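Home | News | Equipment | Budget Notes | Archive | Contact

Last updated: October 29, 2021

Gesex sets spending plan for second two-arm cell

Gesex will buy a second two-arm bench cell in its next budget year and has asked for bids on the arms, the wrist cameras and the frame as separate items. The request went out this week to Merrick and Jultby. Tutlow, which supplied the rail for the first cell, was not asked to bid on the arms.

The split is new. The first cell was bought as a package in May, and the invoice gave one price for everything on the bench. Cường Lò, who manages equipment purchases at Gesex, said the package price made it hard to plan for spares. "We could not tell finance what a wrist camera cost us," Lò said. "Now each line has its own number and its own lead time."

The plan allows for 100 sets of gripper fingers, 50 replacement cables and 400 hours of operator time. Spare fingers will be held in stock. Arms will not.

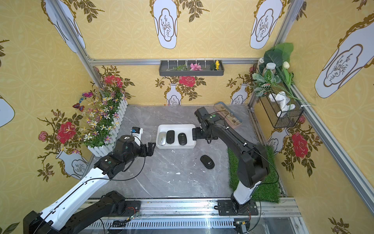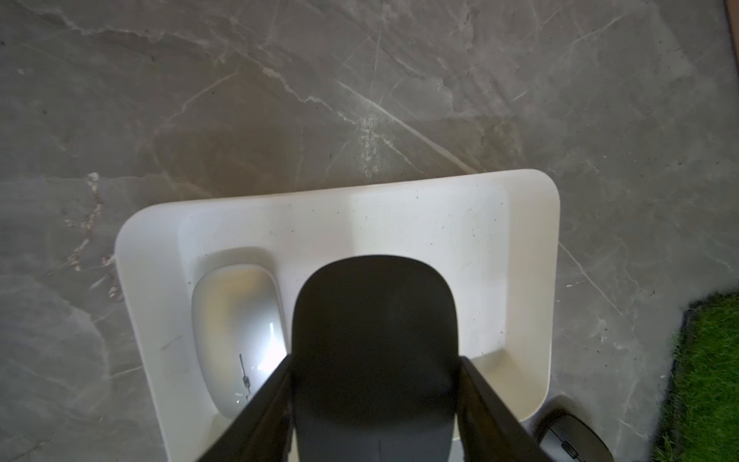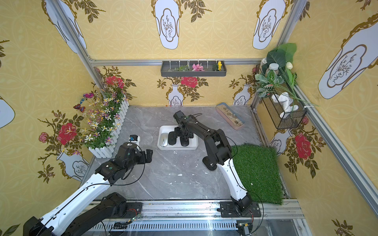
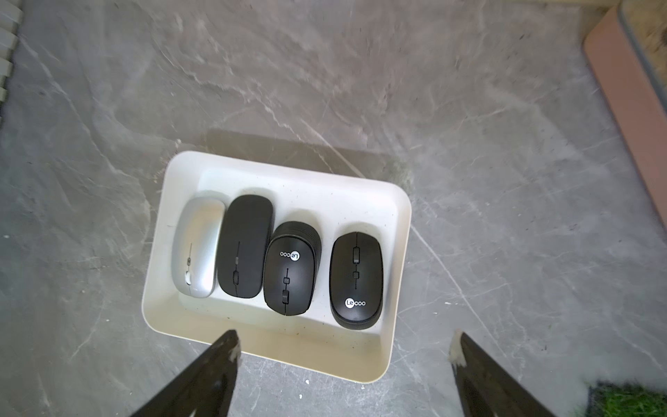

Bench cell work with the white tray, from overhead and wrist views.

Wear parts are the line most likely to change before the order is signed. Gesex wants finger tips priced apart from the fingers, and the last view, with the four mice side by side in the tray, shows a pale, worn tip on the left finger. Merrick quotes tips only as part of a full finger set. Jultby sells them singly but with a minimum order, which Lò said is acceptable if the shelf life is stated in writing. Bids must also list cable routing parts and the rail mounting plates. Service contracts will be handled under a separate request, with a term of 2 years.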